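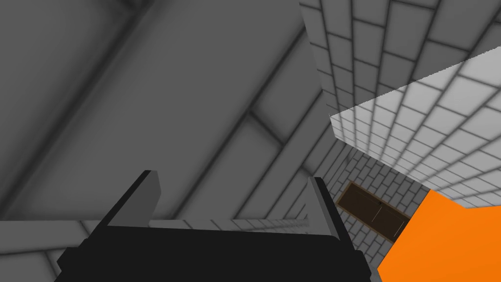
Gray panels with dark seams between them.

Narkness renters told to expect quieter rooms. Some would like to see the numbers

October 8, 2024

A plan to fit sound-dampening panels in 425 apartments across Narkness was approved last night, with the landlord, Akbulut, promising that neighbors will "hardly hear each other" once the work is done. Tenants have been promised that before.

Akbulut says it tested the panels in June in two apartments at its Stollurlow building and that noise between them fell sharply. It has not released the readings. Asked for them on Monday, spokesman Barış Gökçe said a summary would be shared "in due course" and that the results were "very encouraging."

The rent increase has a firmer date. Tenants will pay an extra $17 a month starting in the new year, whether or not their own rooms have been fitted by then. 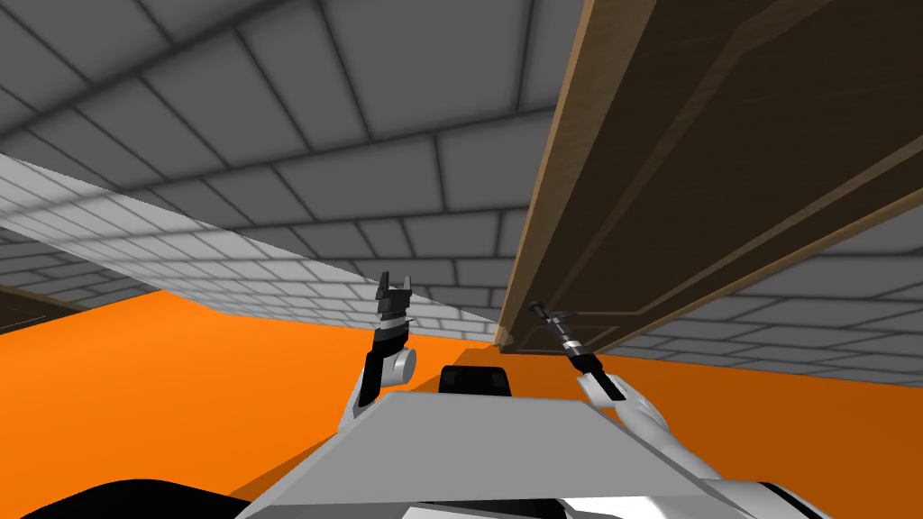

2 min read

Zerrin Ağca, who has lived on the third floor at Stollurlow for almost 17 years, said the test apartments were an odd choice. Both were vacant. "Of course it was quiet," she said. "Put my upstairs neighbor's kids in there and measure it again."

The panels come from Cumon, a supplier that also sold Akbulut the hallway doors replaced last year. Those were meant to cut noise too. The tenants' group has logged 528 noise complaints since they went in — more than in the year before, according to its secretary, Selim Canpolat, though he admits people may simply be reporting more.

Akbulut would not say whether other suppliers were asked to bid. Nor does the approved plan set a noise level the finished apartments have to meet, or offer any money back if they stay as loud as they are now.

Work starts at Stollurlow next month.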